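Guides > Elness feed reader > Setting up
Search this guide Go

Adding your first news feed

I've set up Elness on three machines now, so these steps are the ones I really use!

1. Open Elness and pick Sources, then Add.
2. Paste in the feed address from your supplier (mine's Garus, but Prutham works the same way).
3. Choose how many stories to keep. I go for 3,000, and the first load took roughly 7 minutes.

Note: the little counter may carry on past your limit while it's loading. Mine got to 3,455 before it tidied itself up.

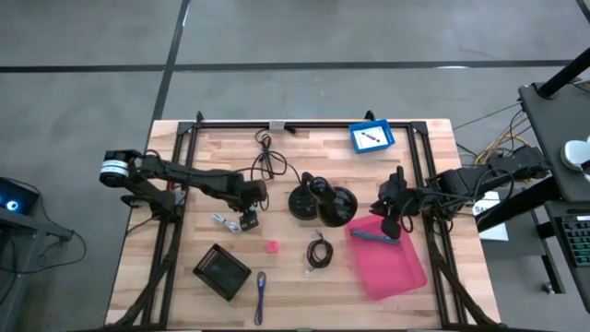
4. Tick the sections you want. I'd start with five or fewer – you can always add more later.
5. Press Save and leave the window open until the bar goes green.

Caution: check your supplier's terms before you republish anything on your own site. Reading a feed and reprinting it are two separate licences with Garus, and I nearly got caught out in October.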